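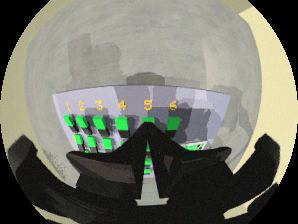 Paraskevi Sotiropoulos would like it known that a sourdough starter is a lot harder to kill than people think, and that she wishes folks would stop writing to her in a panic when theirs goes gray on top. She says so within a minute of my sitting down in her kitchen in Flandthorpe, while she is still hunting for a second mug, and she says it with such good cheer that I feel forgiven for the three starters I have thrown in the trash over the years.

"It's hungry, that's all," she tells me. "You'd look a bit gray too. Pour off the liquid or stir it in, give it some flour, and go to bed. If it's pink or orange or fuzzy, fine, toss it and wash the jar well. But gray water on top? Feed it!"

She has been baking bread for other people for 30 years, first out of a church kitchen in Pavbridge, then in a rented storefront with an oven that only got hot on the left side, and for the last stretch right at home, where she teaches small groups on weekday mornings. Her classes never have more than six people in them. She tried eight once and somebody ended up shaping their loaf on top of the washing machine.

I had come to talk about how she got started, but Paraskevi doesn't tell a story in order, and I soon gave up trying to make her. We began with her grandmother's village bread, which was baked every two weeks and eaten hard at the end with olive oil and tomato, and somehow we were then on the subject of rye flour, and then on a man in Pavbridge who bought the same seeded loaf for years and turned out to be feeding half of it to his geese.

"I was insulted for a day or so," she says. "Then I thought, well, those are lucky geese. I started making him a plain one for them, cheaper. He still got the seeded for himself."

The baking started as a way to stay awake. Her first child didn't sleep, and so neither did she, and at four in the morning there was not much to do in a small apartment that didn't make noise. Kneading is quiet. She would stand at the counter with the baby tied to her back and work a lump of dough until it went smooth, and by breakfast there would be bread, and some of it, she admits, was awful.

"Bricks! My husband ate them. He'd saw off a slice and say, very good, very filling. I found out years later that he was buying a roll on the way to work."

What changed things was Adhiambo Mugo, who lived downstairs and could smell every batch. One morning she came up in her robe and asked, not unkindly, whether Paraskevi had ever thought of using more water. The two of them baked together from then on, and it was Adhiambo who talked her into the church kitchen and who did the books, such as they were, in the back of a school notebook.

I reached Adhiambo by phone later in the week, and she laughed when I read her that part. "More water, yes. And more salt, and more time. She was in such a hurry, you know? She wanted it done before the baby woke up. I told her, leave the dough alone, put it in the icebox, come back tomorrow. She looked at me like I'd told her to leave the baby in the icebox."

The overnight rest is still at the heart of what Paraskevi teaches. Students mix in the morning, fold the dough a few times over the next couple of hours while they drink her coffee, and carry it home in a bowl with a plate on top. The baking they do on their own the next day, and she keeps her phone on for it. She gets pictures of loaves at all hours, and she answers every one, even if it is only to say turn the oven up.

She is not fussy about equipment. A heavy pot with a lid is good, and so is a roasting pan turned upside down over the loaf. She does insist on a kitchen scale, and she gets a little stern about it. Her own was a wedding present and has a crack across the plate. The flour she likes best is the Masanja bread flour from the mill shop, though when they run out she uses whatever the supermarket has and adds a handful of whole wheat.

In April she is planning a longer class, two mornings in a row, so that for once she can be in the room when the bread comes out. There is already a waiting list, which she keeps on the refrigerator under a magnet shaped like a lemon.

Before I left she gave me a spoonful of starter in a jam jar, with a scrap of masking tape on the lid saying when to feed it. I asked what I should do if I forgot.

"You'll forget," she said, and went to find me a bag of flour to take along with it.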